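**Wide lens or narrow one for an outdoor path-following robot?**

Callum Haworth

Hi all! I'm comparing two front cameras on a small wheeled rover (Dawber controller, 3 motors) and can't decide which to keep. The Mondis is wide and smooths out turns, but it bends everything near the sides. These are both from the Mondis:

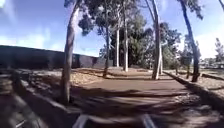
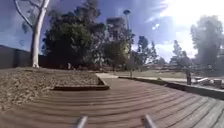
*Dirt path with tree shadows first, then the boardwalk. Grey bars at the bottom are the robot.*

My path finder likes the boards okay, but on the dirt it keeps calling the shadow stripes edges. Would the narrower Numamik help?

**Ljubica Petkov**

Not with shadows, sorry! I'd keep the wide one, run a proper lens calibration (I used 131 shots, overkill) and mask out those bars so they don't get picked up as lines. Then lock your exposure and see how it does in the shade. My bad detections dropped from 329 to about half that on the same route.

**Barry Tindall**

get a lidar

**Rebecca Mancuso**

Ljubica's right about the mask. Also try it on a cloudy day before you buy anything.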